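Asunto: Re: [lectores-lentos] ¿Alguien ha terminado Triltine?
Fecha: 17 de agosto de 2022

El mensaje anterior decía:

> Hola a todos:
> Escribo desde el pueblo, con una conexión que va y viene. Llevo desde mayo con Triltine y estoy a punto de abandonar. Entré con muchas ganas porque en esta lista se habló muy bien de la novela, pero a partir del segundo cuaderno me pierdo: no sé quién escribe las cartas, no sé si la hermana existe y no sé en qué año estamos. ¿Merece la pena seguir? ¿Mejora? ¿O es de esos libros que la gente dice haber leído y ya está?
> Otra cosa: mi ejemplar es el de Darero, el de tapas grises. He visto que hay una traducción más antigua, la de Sumitard, y me pregunto si el problema será ese.
> Un saludo y perdonad el tono, que es el calor.

¡No lo abandones! O sí, abandónalo, que para eso es verano, pero déjame que intente convencerte antes.

Yo la leí entera dos veces, y la primera lo pasé igual de mal que tú. La diferencia es que la empecé en la cama con gripe y no tenía otra cosa a mano, así que tragué con las cartas, con la hermana y con aquel capítulo larguísimo de la aduana (¿has llegado ya a la aduana? si no has llegado, paciencia, y ten café cerca). Lo que me pasó fue que en la página 200 y poco hay una carta que ya habíamos leído al principio, casi idéntica, pero firmada por otra persona. Me quedé un rato pasando hojas adelante y atrás como una tonta. Desde ahí la leí de un tirón, en dos tardes.

No te cuento más para no destriparte nada. Solo te digo que lo de no saber quién escribe está hecho a propósito, y que a mí me dejó de molestar en cuanto dejé de tomar notas. Tenía una libreta con flechas y todo, un desastre.

Sobre la hermana: hay opiniones. Aquí se discutió hace tiempo y la cosa acabó regular, así que yo de momento me callo la mía. 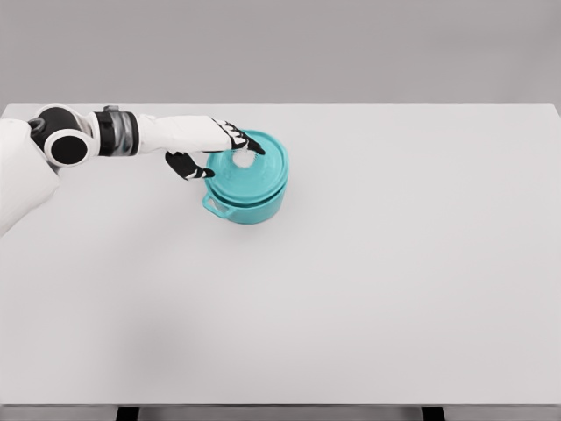

En cuanto a las traducciones, ahí sí que tengo manía y la confieso. Tengo las dos en casa. La de Darero se lee mejor, es más limpia, los diálogos suenan a gente hablando. Pero le han quitado cosas. Los cuadernos llevaban unos encabezamientos muy raros, medio en clave, con el nombre del puerto y el tiempo que hacía, y en Darero los han reducido a un número. Un número y a correr. Claro, luego la gente se pierde, ¡cómo no se va a perder! Con el encabezamiento sabes por lo menos si estás en la costa o en el interior, y con eso ya se adivina bastante quién tiene la pluma en la mano.

La de Sumitard es más fea, eso te lo reconozco. Tiene laísmos, tiene un «empero» cada dos páginas y la letra es para leerla con lupa. Pero está completa, con los encabezamientos y con el apéndice de los 11 sueños, que en Darero ni lo mencionan. El apéndice a mí me parece lo mejor del libro, fíjate. El cuarto sueño, el de la casa con el río por debajo, lo he leído en voz alta a gente que no lee nunca y se han quedado calladísimos.

Eso sí, encontrarla cuesta. Yo la mía la compré en un puesto de viejo, sin sobrecubierta y con la dedicatoria de un tal padrino a una ahijada que, por el estado del lomo, no la abrió jamás. De vez en cuando aparece alguna por internet a precios de risa floja. Si te interesa solo el apéndice, dímelo y te copio los encabezamientos en un correo aparte, que eso me lleva una tarde y así la releo por encima, que ya me apetece.

Y por si al final decides dejarla: prueba con Iwasaki, que va en la misma línea pero es cortita, una novela de viaje en tren con un narrador que miente desde la primera frase y además te avisa. A mí me sirvió de entrenamiento. Hay quien dice que es una obra menor, y puede, pero tiene un final que me gusta más que el de Triltine. Lo digo bajito porque en esta lista hay mucho triltinista.

Una cosa más, ya que estoy: alguien preguntó hace unas semanas por las obras reunidas, las del estuche de 4 tomos. Son 1,341 páginas en total, según la ficha, y no las recomiendo para empezar. El papel es finísimo, se transparenta todo y las notas van al final del último tomo, de modo que hay que tener siempre dos abiertos encima de la mesa. Para consultar, estupendas. Para la playa, ni se te ocurra.

Bueno, que me enrollo. Cuéntanos por dónde vas exactamente, a ver si te falta mucho para la carta repetida. Si estás todavía en la parte del faro, sáltate la genealogía de los fareros sin remordimientos, yo la segunda vez me la salté entera y no la eché de menos.

Un abrazo y a beber agua.

P. D.: ¿Alguien sabe si la película llegó a estrenarse en algún sitio? Yo vi anunciado el rodaje y luego nada.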